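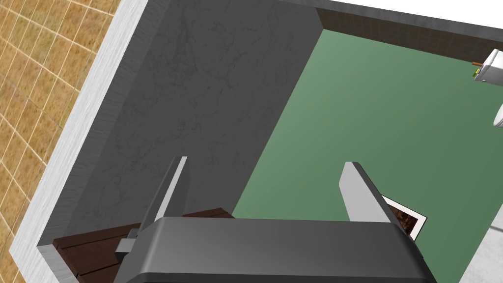
Wrist view in the sim room, fingers open over the green floor

Skukirar gripper faults out when the wrist is near a wall
Posted by gkinnear, July 23, 2025

Running the Skukirar parallel gripper in our sim rooms. With the wrist near the gray wall, the close command is accepted, the fingers travel a short way, then the controller latches fault 173 and drops the arm to hold. Nothing is between the fingers. Same command in the middle of the room completes every time. Physics step is 2 ms. Finger force limit is at default.

Greer Kinnear
Dramholm

ayala_bench
Look at the side bracket on the left of the gripper body. Its collision shape in the stock model is a convex hull and it sticks out further than the visual mesh. You are touching the wall with something you can't see. Turn on collision display.

tomcat700
Disagree. A bracket contact would show up as an arm fault, not a finger fault. I had 173 on the bench with real hardware and it was the force limit. Raise it and move on.

mmciver
Please don't raise the limit to clear a fault you haven't explained. We did that at Skanumside last November. The sim ran clean, the config went to the real cell, and the gripper bent a finger before anything tripped.

tomcat700
That is a config management problem. The limit was still too low.

gkinnear
Collision display on. The bracket hull overlaps the wall by 6 mm at the fault pose. Swapped it for a plain box and ran 700 closes, no faults. Force limit untouched.

ayala_bench
And the finger code?

gkinnear
The driver sums contact force over the whole gripper link - bracket included - and reports it as finger force. Filed it.

mmciver
Does the real driver do the same sum? If so, your margin near walls is wrong there too.

gkinnear
Don't know yet. Keeping the real arm away from the walls until I've read it.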